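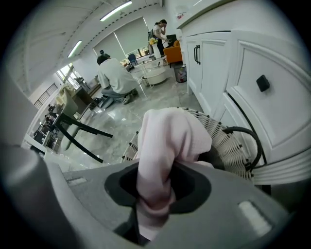
Freezer Soup Club FAQ

Last updated September 27, 2022

We get the same emails every week so putting it all here. Still stuck? Ask at the Skiltmont counter, they have the printed version too.

What is it?
Frozen soup, made in our kitchen behind the Skiltmont store. You pick four quarts a month, we put them in a bag with your name on it. That's the whole club.

Do I have to sign up for a year?
No. Month to month. Skip one if you want, just tell us before the 1st.

Which soups are on right now?
Chicken and rice, split pea, tomato with white beans, beef barley, corn chowder. Corn chowder goes away when the corn does. Lentil is back as soon as we get the recipe right again, the last batch was too thick and we didn't sell it.

How big is a serving?
A quart is two big bowls or three smaller ones. Most soups run 300 calories a bowl, the big kind. Beef barley is higher. Sodium on the tomato is 580 mg per bowl, and yes we know, we're working on a lower one.

How do I heat it?
Stove is best. Run the tub under warm water till the block slides out, put it in a pot with a splash of water, lid on, low. Stir once it starts to losen up. Then medium until it's steaming all the way through.

Microwave?
Fine. Take it out of the tub first. Glass bowl, loose cover, stop and stir every couple minutes. The tubs are not microwave safe, it says so on the bottom but the print is tiny.

How long does it keep?
Three months in the freezer for best taste. Once thawed, three days in the fridge. Please don't refreeze.

The chowder looks split. Is it bad?
No, dairy does that when it's frozen. Whisk it over low heat and it comes back together. If it smells off, that's different, bring it in.
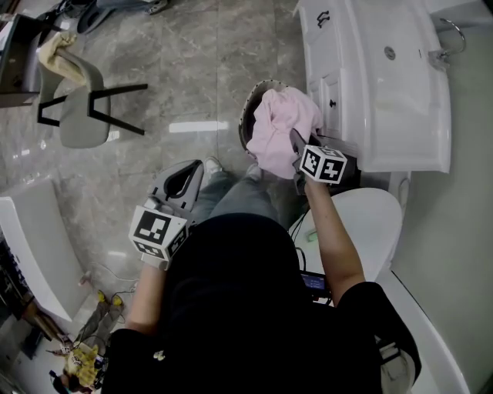

Anything gluten free?
Split pea and tomato have no wheat in them. But everything is cooked in one kitchen, with flour around, so if you have celiac we would say don't.

Vegetarian?
Tomato only. The split pea has ham stock. People keep missing that, so now it's in big letters on the lid.

Where do I pick up?
Skiltmont or the Mevmont store, your choice, first Thursday thru Saturday of the month. Mevmont has less freezer space so please don't leave it till Saturday night.

Do you deliver?
Only in the Sebastian neighborhood for now. Orders have to be in by noon the day before. Someone has to be home, we won't leave frozen food on a porch.

I forgot to pick up. Now what?
We hold it one week. After that it goes to the food pantry and you're still charged, sorry.

Can I give it as a gift?
Yes. Gift cards at either register. Pick the one that says Soup Club, not the regular store card, they don't swap over.

Do you take the tubs back?
Not for refilling, health rules. Wash and keep them, or recycle. Lids too.

Is there a wait list?
There was in June. We had more than 100 people on it and one kettle. Second kettle is in, so right now you can just join.

What about the Gellico bread?
Separate thing. Gellico bakes it, we only sell it. You can add a loaf to your bag when you order, seeded or plain. It comes in fresh and we don't freeze it, so allergy questions about the bread need to go to them.

How do I cancel?
Email or tell the counter. No form.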